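# 細田湿原の夜

細田湿原にモートンイトトンボがいる、と最初に聞いたとき、僕は自転車を置いたまま電車に乗ってしまった。駅前の駐輪場に鍵を挿しっぱなしで、帰ってきたらちゃんとあった。いい町に住んでいる。

いや、自転車の話はどうでもいいのだ。トンボだ! 雄の腹の先が橙色で、胸は草の汁みたいな緑で、草の根元の薄暗いところを低く低く飛ぶ。小指より短いあの体で、と考えるだけで僕は早口になる。会社の昼休みに早口になりすぎて、隣の席の人に味噌汁をよそってもらったことがある。落ち着けという意味だったらしい。

2025年6月、その湿原に排水路を通す計画が縦覧に出た。

事業者はプロンベルク開発、調査を請け負ったのはソキコという会社で、役場の二階の廊下の突き当たりに、分厚い評価書が紐でつながれて置いてあった。閲覧は役場の開いている時間だけ。コピー不可。僕は有給を取り、開庁と同時に入って、鉛筆で書き写した。手が痛くなると廊下の窓から北を見た。屋根の向こうに、ハンノキの帯がぼうっと薄く見える。あの手前が全部湿原だ。約368ヘクタール。端から端まで歩くと、靴の中に必ず何かいる。

評価書の動物の章は、思っていたよりずっとよく書けていた。悔しいけれど面白い。カヤネズミの巣の高さなんか、一つ一つ測ってある。読みながら何度も「おお」と声が出て、そのたびに通りかかる職員さんがこちらを見た。トンボ目は13種。

13種?

僕は鉛筆を置いた。去年の夏、僕が一人でぶらぶら歩いただけで、それよりずっと多く見ている。表の下に小さく調査の時期が書いてあった。九月。モートンイトトンボの成虫は、とっくに季節を終えている。

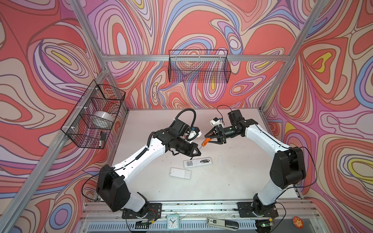 その夜は眠れなかった。怒って眠れなかったと言えば格好がつくのだけれど、半分はわくわくしていた。だって、載っていないなら、載せればいいのだ! 今は六月で、意見書の締め切りまではまだ日があって、湿原は自転車で行けるところにある。こんなに条件のそろった夏がほかにあるだろうか。

布団から出て、玄関に胴長を出した。ゼルカの胴長で、膝に継ぎが当たっている。網、ルーペ、野帳、替えの靴下。靴下は多めに入れた。まだ暗いうちに家を出て、橋を渡るころに空の下のほうが桃色になった。カエルがもう、とんでもない音量で鳴いている。僕も何か叫びたくなって、叫ぶ言葉がないので「おはようございます」と言った。

すると葦の中から「おはようございます」と返ってきた。

心臓が止まるかと思った。葦を分けて出てきたのは、首からノートを下げた女の人で、胴長の腰まで泥をつけていた。どう見ても僕より先に来ている。

「どこまで行くんですか」

「ええと、トンボを」

「イトトンボ?」

「イトトンボです!」

「じゃあ、こっちじゃない。西の、古い田んぼの跡。足もと、そこ抜けますよ」

抜けた。右足が膝まで入って、引き上げるのに手を借りた。手を借りながら名前を聞いた。ヴァンデルレイア・メデイロス。クイナの声を録りに、春から毎朝通っているのだという。毎朝! 僕は泥の中に片足を入れたまま、尊敬で胸がいっぱいになった。

田んぼの跡は、誰も耕さなくなってから水だけが残ったような場所だった。スゲが膝の高さで揃っていて、風が通ると一面が裏返る。しゃがんだ。水のにおいがした。しばらく何もいない。何もいない時間も僕は好きだ。目が慣れてくると、草の影に見えていたものがハエになり、クモになり、そして一本の茎の、ちょうど日の当たりはじめたところに、橙色の点がひとつ、ともった。

いた。

僕は野帳を水に落とした。拾って、震える字で時刻を書いた。顔を上げると、次の茎にもいた。その奥にもいた。つながって飛んでいる二匹もいた。見つけるたびに袖を引っぱるので、しまいにはヴァンデルレイアさんが袖をまくってしまった。

それからの日々のことは、どれだけ書いても足りない。僕らは朝ごとに西の端から少しずつ歩いた。同じ草地でも、雨の次の日とその次の日とではまるで顔ぶれが違う。羽化したばかりのサラサヤンマが、まだ濁った羽を畳みもせず枝にぶら下がっていた朝は、二人とも出勤に遅れた。夜は台所の机で記録を清書した。醤油の染みがついたページは書き直した。書き直したページに、また醤油がついた。

意見書も書いた。最初に書いたものは十枚あって、そのうち七枚がトンボの美しさについてだった。 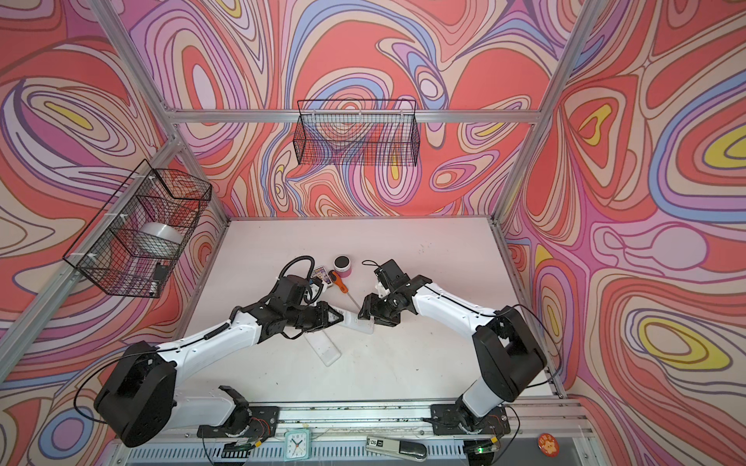
ヴァンデルレイアさんは赤鉛筆でその七枚に大きな丸をつけ、これは自分が取っておきたいから役場には出さないでほしい、と言った。

「役場に出すのは残りの三枚。日付と場所と、見た数。あとは、六月にもう一度調べてください、と書けばいいんです」

「それだけですか。橙色のことは」

「橙色は一行なら」

僕は一行にした。一行にするのに二晩かかった。最後は「雄の腹端は橙色で、朝の光でよく目立つ」とした。自分でも気に入っている。それに、クイナの声の記録を足して、全部で4枚になった。

面白いのはここからで、僕らが毎朝泥だらけで橋を渡って帰ってくるものだから、町の人がだんだん声をかけてくるようになったのだ。何がいるの、と聞かれる。聞かれたら僕は答える。答えるどころではない、止まらない。豆腐屋の前で止まらなくなり、郵便局の列で止まらなくなり、床屋では鏡越しに話しつづけて、片側だけ妙に短くなった。けれど床屋の主人は、子どものころ湿原で溺れかけてヨシキリの巣を見た話をしてくれた。卵の柄まで覚えていた。そんなの、書くべきに決まっている! 僕は意見書の用紙を床屋に置いてきた。翌週行ったら、もうなくなっていたので、また置いた。

締め切りの日の夕方、僕らは役場の廊下にいた。受付の箱は蓋が閉まらなくなっていて、職員さんが下から段ボール箱を出してきた。僕が鉛筆で写しものをしていたとき、何度もこちらを見ていたあの人だ。

「あの、トンボの方ですよね」

トンボの方。そんなふうに呼ばれたのは生まれて初めてで、僕は「はい!」と廊下じゅうに響く声で返事をした。

公聴会は体育館で開かれた。意見書は2,175通です、と県の人が読み上げると、床の上のパイプ椅子がざわざわ鳴った。ソキコからは若い調査員が来ていて、質問の時間に僕が立つと、手元の紙をめくる音がマイクに入った。僕は与えられた時間のほとんどを使って、西の田んぼ跡の話をした。早口になっているのは自分でもわかった。前の列でヴァンデルレイアさんが、手のひらを下に向けてゆっくり動かしている。落ち着けという意味だ。味噌汁を思い出して、息を吸った。

「六月に来てください。九月とは別の場所みたいなんです。僕、案内します。何時でも」
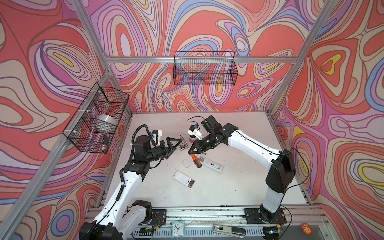

調査員の人は少し黙ってから、その田んぼ跡へはどの道から入るのか、と尋ねた。反論が来ると思って構えていた僕は、拍子抜けして地図を床に落とし、拾って、広げて、橋からの道を指でなぞってみせた。体育館の後ろのほうまで見えるはずもないのに、何人も立ち上がって首を伸ばしてくれた。

「ここで右足が抜けます」と僕は言った。「左に寄ってください」

笑い声がして、県の人が、次の方、と言った。

結論はその晩には出なかった。追加の調査をするかどうかは後日文書で回答します、という紙が配られて、体育館の明かりが奥から順に消えていった。外に出ると、田んぼの水の上を涼しい風が来た。プロンベルクの社名の入った車が一台、駐車場でなかなか出ていかず、窓を開けてカエルの声を聞いているように僕には見えた。ヴァンデルレイアさんは、道に迷っているんでしょう、と言う。どちらでもいい。道なら教えられる。

次の朝も、胴長はまだ湿っていた。玄関で足を突っ込んでいると電話が鳴って、知らない番号だった。出ると、昨日の調査員の人の声がした。橋のところまで来ているんですが、左というのは、どのくらい左ですか。

「動かないで!」と僕は叫んで、靴下を三足つかんで自転車に飛び乗った。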